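금속 통 안쪽 긁힌 자국, 그냥 둬도 될까요?

Poltetti
작업실에서 쓰는 회색 금속 통이 하나 있는데요, 위가 트여 있고 벽이 안쪽으로 비스듬하게 내려가는 모양이에요. 막대 모양 블록을 담아 두고 쓰는데 10월쯤부터 바닥이 허옇게 긁힌 게 자꾸 눈에 들어오네요ㅠㅠ 페인트를 다시 칠해야 할지, 고무판을 깔아야 할지 고민이에요. 고무판은 Lodhi에서 20,000원이면 사더라고요. 바닥에 구멍도 있는데 막아도 되나요? 비슷한 통 쓰시는 분들 어떻게 하시는지 궁금합니다!

Honduver
그냥 쓰세요. 저는 벌써 7년째 안 칠하고 씁니다.

Tornero
저도 예전에 똑같은 고민을 해서 한번 칠해 봤거든요. 근데 22일 만에 다시 벗겨졌어요(심지어 두 번이나 칠했는데!). 블록이 계속 부딪히는 자리라 페인트가 버티질 못하더라고요. 벗겨진 조각이 블록에 묻어서 그게 더 귀찮았고요. 그래서 지금은 바닥은 그대로 두고, 녹이 보일 때만 고운 사포로 살살 문지른 다음 마른 천으로 닦아요.
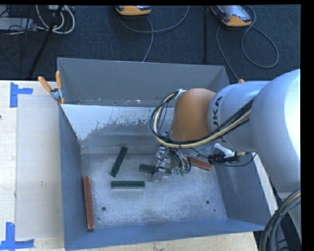
고무판은 깔아도 괜찮은데 바닥 크기보다 조금 작게 자르세요. 벽이 기울어져 있어서 딱 맞게 자르면 가장자리가 들떠요. 구멍은 저라면 안 막아요. 먼지 털어 낼 때 은근 편하거든요ㅎㅎ 혹시 작은 부품도 같이 담으실 거면 판으로 구멍 위만 덮어 두시고요. 아, 그리고 초록색이랑 적갈색 블록을 같이 쓰신다면 모서리 깨진 데가 없는지도 가끔 보세요. 제 건 적갈색 쪽이 먼저 이가 나갔어요.

Poltetti
오 감사합니다! 칠하는 건 포기하고 고무판부터 주문해 볼게요.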